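Vurnley Bench Kit

The Vurnley Bench Kit is a two-arm tabletop robot kit sold by the firm Worus. It is meant for small laboratories and technical schools which want to practice the handling of everyday objects. The kit was designed by Diễm Châu, who before worked on sorting machines at Echeverría.

Contents and price

The standard box contains two arms with two-finger grippers, a small camera for the wrist, and the control software, called Rusiner. The price at the start of sales was 1290 euros. A set of 4 spare fingers is sold separately. The first series had 291 units and the second had 1000.

Use

An operator guides the arms by hand controls, and Rusiner records the movements together with the camera view. Typical tasks are with small metal things, such as keys, padlocks and cable locks.
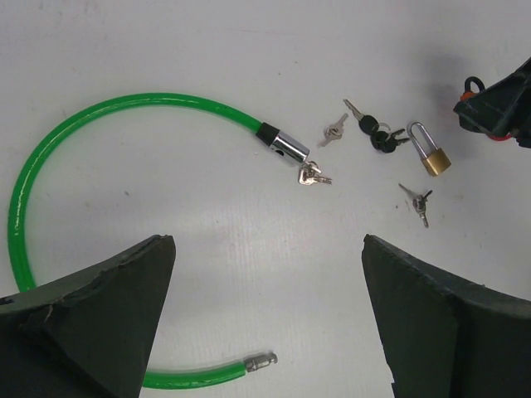
Shiny parts remain difficult for the software, and the manual recommends soft light from the side. Reviewers praised the simple assembly but criticized the short power cord. A revised edition of the manual is dated 14/09/2025.

See also: Rusiner (software)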